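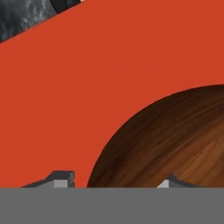

Gripper view from the simulator, with a rounded wood-grain object to the right.

Simulation Teleoperators (casual, part-time)
Sivton, Giltthorpe office
Positions available: 23
Start: January

About the job

Sivton is hiring people to drive a simulated robot arm through short household and workshop tasks. Each task you complete is recorded and becomes a training example for a learning system. The system learns by copying, so the quality of what it can do depends on the quality of what you record.

You will sit at a desk with two screens, a hand controller and a foot switch. One screen gives you a view of the whole workspace. The other gives you the view from the gripper, with the fingertips at the bottom. A lot of the work is learning to use the second screen well. When you are close in, a single surface can fill most of the picture and you may only see part of the object you are going for. You have to remember where everything is from the wider view and move accordingly.

The project is called Barasa. It currently has 403 tasks on its list, most of them picking something up, moving it, opening it, closing it or putting it inside something else. The colours and surface textures are changed from one recording to the next. You might get a marble finish on one run and a plain bright colour on the next, with the same task underneath. Please don't expect realistic kitchens.

We have 1,568 recordings accepted so far and need many more before the next training run.

What you will do

Record demonstrations from the daily task sheet. Most take less than a minute once you know them.

Discard bad attempts using the foot switch. Dropping an object is fine as long as you discard the recording or, where the sheet asks for it, pick the object up again and finish.

Type a one-line instruction for each task in your own words, such as "put the bowl on the shelf". We want everyday phrasing and we want it to vary from person to person.

Review other operators' recordings for part of each shift and mark them keep, discard or unsure.

Log faults in the simulator. Objects sometimes sink into surfaces or jump when touched. Write down the task number and what happened, then move on to the next one.

What makes a good recording

Steady movement at a moderate speed. Line up before closing the gripper. Don't hover while you think about the next step, as the pauses get learned too. If you need to stop and think, discard and start again. There is no penalty for discarding and we do not pay by the recording.

We also don't want everyone doing the task in the same way. If you would naturally come at an object from the left, do that.

Who we are looking for

You do not need a background in robotics, programming or engineering. Current operators include a former crane driver, a dental technician and several students.

You do need:
- good hand control and normal or corrected vision
- patience with repeated work
- enough written English to type short instructions and fault notes
- the right to work in Australia
- to be 18 or over

Experience with game controllers, 3D modelling software, forklifts or sewing machines is useful but we will train you either way. Both left-handed and right-handed controllers are available. If you have some colour vision deficiency you can still apply. Tell us and we will check which task sets suit you.

Some people get motion sickness from the gripper view. It usually shows up early, so the trial session includes a good stretch of it. If it doesn't agree with you, you will still be paid for the full session.

Hours and pay

Shifts are four hours, morning (8.30 am to 12.30 pm) or afternoon (1 pm to 5 pm), Monday to Friday. You can work between three and five shifts a week. There is a paid ten-minute break every hour, and we ask that you leave the desk for it.

The hourly rate is set out in the offer letter and includes casual loading and superannuation on top. Training is paid at the same rate. The work is on site only. We can't offer it from home because the controllers and recording software stay in the building.

What we record

We keep the movements of the simulated arm, the simulated camera views, the instruction you typed and the time taken. We do not record your face, your voice or the room. Recordings are stored under an operator number. Your name is kept separately for payroll. Recordings remain with Sivton after you leave, and this is covered in the agreement you will sign before your first shift.

The office

We are on level 2 of the Mostell building in Giltthorpe. There is a lift, and desks are height adjustable. Bike parking is at the rear. Street parking is limited to two hours on most of the block, so public transport is the better option for a full shift.

How to apply

Send a résumé of no more than two pages and a short note telling us which shifts you can work. A cover letter is not needed. Address it to Wycliffe Muriithi, Data Collection Lead, using the application form on this page.

Suitable applicants will be invited to a paid two-hour trial on a Wednesday. You will be shown the controls, given time to practise and then asked to record a small set of tasks. We look at how much you improve during the session more than at your first attempts.

Please tell us on the form if you need any adjustments for the trial or the job, including seating, screen size or controller type. Applicants who are not successful this time can ask to be kept on file for the next intake.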